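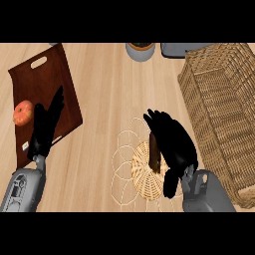
Thu 30 May, Sayce bench, sim

Right hand hung up again over the trivet. Brown object in the grip, command to open goes out, fingers report open, object stays put. Nine tries out of 19.

Hokirance says it's friction and wants it turned down. I don't buy it. We turned it down for Skukcombe and got the same hang, plus the apple sliding on the cutting board. Left hand has never done it on the same settings.

My money is on the contact solver. Log shows the finger force stuck at one value for 4000 steps after release, and no real grip does that.

Reran with the wicker basket's collision off: 3 hangs. Better, but too few runs to mean much.

No transfer to the real arms until this is explained. Jatorer build stays on hold.

To do: swap left and right hand configs, rerun.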